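Category: Archives & Church History

06/07/2023 | Stojanović

3.2 The Kadstead registers

The parish of Kadstead left 3,862 letters, of which 299 concern doctrine and 600 concern the roof.

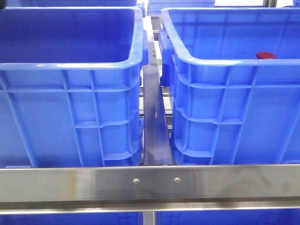
Sorting followed the Gata scheme, which assumes that clergy dated their mail. They did not. We fell back on two groups, signed and unsigned, kept as far apart as two blue bins on one rack, though the Clidside letters wandered between them until January.

The bishop answered 200 letters, mostly to ask for shorter ones.
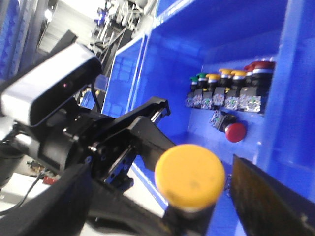 Figure 2. Black gripper and blue push-button panel.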